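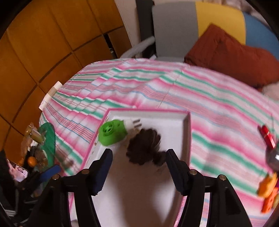

Guides > Grippers > Soft items

HOW-TO / HAND-HELD KITS

Picking up hair and other fluff with the Broludside hand gripper

By the Grisness workshop desk
07/02/2022
3 min read

Quick one. Got the Broludside in December, been using it for small household pickups ever since. Blocks and bottles, easy. Hair is a pain. What works so far:

Before you start. Check the four screws below the fingers, two each side. Snug, no more. Wipe the rubber pads with a damp cloth – dust kills the grip faster than anything.

Set up. Shallow tray, white if you have one, dark hair shows up well against it. A bed is fine as a work surface but it gives when you press, so go light. Keep other bits away from the clump, teeth especially. Hair catches on them and the whole lot drags.

The pick.
Open wide, wider than you think.
Come in low, one finger each side of the thickest part.
Close slow. Stop when the clump bunches up.
Lift an inch, wait, then go on. Loose strands will trail, leave them for a second pass.

If it slips, dont squeeze harder. Open, turn your wrist a little, try again across the curl.

Logging. The Beltasholm app saves each try as a clip. Default limit is 2000 clips, then it starts writing over the old ones, so export first. I lost 221 that way. Name the folder by item, not by date, much easer to find later.

Pads. Mine went shiny at roughly 105 picks on hair. Spares come from Bråten, sold in pairs. Swap both at once or the grip pulls to one side.

Worth the money for fluffy stuff? Yes, with fresh pads. Thin single strands – no, use tape.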